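Sorting Small Items in a Rented Bedroom
Student project report, Munther Zoubi
02/07/2019

3. Method

The Ralent project looked at how small household items build up on a table used for several purposes, and how long it takes to clear them. The room was a furnished bedroom in the Atallah building. We logged 412 items over the project, and 157 of them were packaging of some kind.

Each item was placed in one of three groups: keep, reuse or throw away. Boxes with their contents inside went under keep. Bags, cloths and fruit sleeves were checked one at a time, as many could be used again. A trash bin stood beside the table so that sorting could be done without walking across the room.

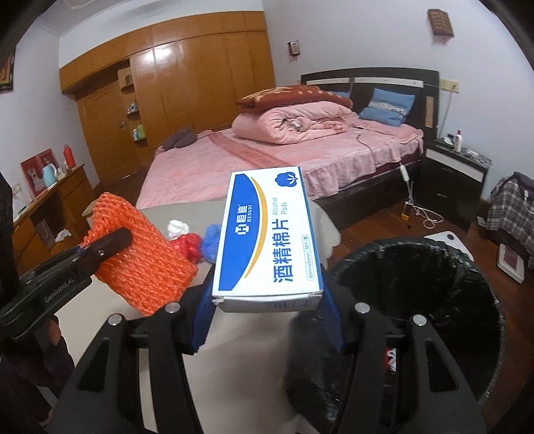 Figure 2. Box of HENGDI alcohol pads at the table, with an orange foam fruit sleeve, a white cloth and a red plastic bag. Bed and nightstand behind.

Medical supplies were the easiest group to sort. The printed box gave the contents and the pad size, and it could be stored upright in a drawer. Soft items were slower. A crumpled bag had to be opened and flattened before we could decide on it, and this took roughly 80 seconds for the worst ones.

The bed was left out of the count. Items on the nightstand were logged separately and are listed in Appendix B, along with the Flultden sorting sheet.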